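Trotis project, demonstration group
Minutes of the September meeting

Present: Si-eun Baek (chair), Ghislain Gauthier, Mererid Edwards, Huguette Nguyen (minutes)
Apologies: Murray Zacharias

Started 2:05 p.m. Previous minutes accepted with one fix: the Betik station was down for a morning, not a full day.

1. Cutlery sorting

Ghislain reported 129 accepted episodes for the cutlery task, against 60 at the last meeting. Great jump, and everybody was very happy to hear it! He puts it down to shorter sessions and to the operators getting used to the new leader arms. Another 14 episodes were rejected, mostly for long pauses in the middle.

Mererid asked whether both arms are getting real work or whether the right one is just along for the ride. Ghislain said operators are asked to use whichever arm is closer, and both if they like.

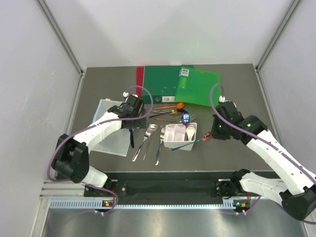 Cutlery task, a utensil in each gripper.

Si-eun loved how varied the utensils are now (metal, plastic, the chopstick-like one) and wants to keep it that way. Huguette pointed out that shiny metal is still where the policy hesitates most. Agreed to record more episodes that begin with the forks and spoon beside the divided container.

2. Background items

Long and lively discussion. The binder and folders at the back of the table are not part of the task, and Mererid wondered if the model will start using them as landmarks. Ghislain would like to leave them where they are for this batch and shift them for the next. Si-eun agreed, provided the change is written in the session log. The plastic sleeve on the left gets the same treatment.

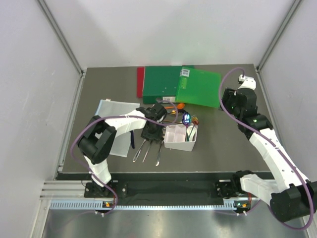
Same task, left gripper low over the metal utensils.

Huguette showed this view next to one from the Erdale set, and the difference in clutter is huge. She is really excited to see what a policy trained on both will do with a table it hasn't met before.

3. Labels

Mererid has tried the Mazurek labeling tool on 5 episodes and likes it a lot, apart from the undo button. We still don't agree on when a grasp starts: first contact, or fingers closed. Fingers closed for now. Murray to be asked, as he wrote the original guide.

Actions
Ghislain: more metal utensil starts; plan the background change.
Mererid: label a full session, send notes on the tool.
Si-eun: talk to Murray about the grasp definition.
Huguette: first training run on the combined set.

Closed 3:10 p.m.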